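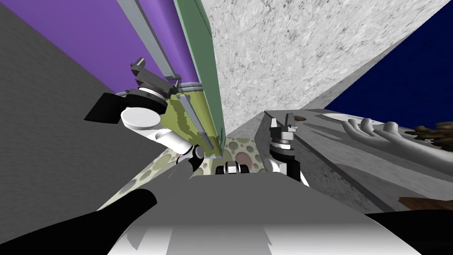 Kitchen task sim, wrist clearance and scoring questions
Student Projects > Simulation

pkrenn_04
Posted November 2023

Our club is doing the two-arm kitchen challenge and we're stuck on the counter approach. The robot starts facing the counter and has to pick up the plate and put it on the other side of the room. We run it in the Clasari simulator with the default controller. The right arm gets there most of the time. The left arm swings wide and hits the wall before it does anything useful.

We have 3,476 runs logged from this term. In 326 of them the plate was picked up and placed without a collision. I don't know if that is bad or normal for a first-year team.

Has anyone fixed the left arm problem without rewriting the planner?

dunmore_tech
Is the left arm doing anything in your plan? If the plate is a one-hand job, park the left arm close to the body and leave it there. Ours sits folded for the whole first stage.

pkrenn_04
It's supposed to hold the second object later. Our mentor, Armindo Rocha, wants both arms moving from the start because the rules give points for time.

dunmore_tech
The time points are small. A wall collision costs you more than you'd gain. Read section 2 again.

saltbox
Disagree with parking it. We did that last March and then had to unfold the arm next to the counter, where there's even less room. Better to fix the start pose. Turn the base a little before the first reach and the left elbow clears the wall.

Also check which camera view the students are debugging from. If they only look at the body view it's tilted and stretched and everything looks closer than it is. We had kids moving the gripper away from walls it was nowhere near. Put a second view up in the corner of the room and compare.

pkrenn_04
We've only been using the body view. I'll try that.

gearhouse_mom
Parent helper here, so ignore me if this is basic. Do the wall and floor colors matter? Ours come up different every time the kids load a room, and one of them asked if it's a bug. Last one had purple walls and spots on the floor.

saltbox
Not a bug. The textures are randomized so the vision model doesn't learn one kitchen. You can turn it off in the room settings but your scores on the hidden rooms will drop.

dunmore_tech
I'd turn it off for beginners. Get the motion working in a plain room, then turn it back on. Two problems at once is too much for a 14-year-old.

saltbox
We tried it that way and lost three weeks retraining. Leave it on.

dunmore_tech
That's a training issue. The original poster is asking about a planner. The arm doesn't care what color the wall is.

saltbox
It does if the plate position comes from the vision model. A white plate on a gray counter is already hard.

pkrenn_04
It does come from the vision model. We also get false grasps on other stuff on the counter. It went for the big hand sculpture twice in a row yesterday.

acarrilho
I wrote the grasp filter for the Sandurier team, so I can help with that part. Set a maximum height for the target. A plate is flat and the hand isn't. You can do it in the detector config and you don't need to retrain anything. Leave some margin or you'll start rejecting the plate when the depth is noisy.
- Amândio Carrilho

pkrenn_04
Thanks. What margin did you use?

acarrilho
Depends on your depth settings. Start with half the plate height again and tighten it from there. Log the rejects so you can see what it's throwing out.

pkrenn_04
Update. Turned the base before the first reach like saltbox said and the left arm stopped hitting the wall in the rooms we tested. The height filter is in too. It still drops the plate on the turn sometimes. Armindo thinks the fingers are closing too slowly, I think we're turning too fast.

dunmore_tech
Slow the turn first, it's one number. And I still say fold the left arm.

kunis_lab
Does the base turn work with the Pelkonen controller? Ours ignores base commands until the arms are done homing.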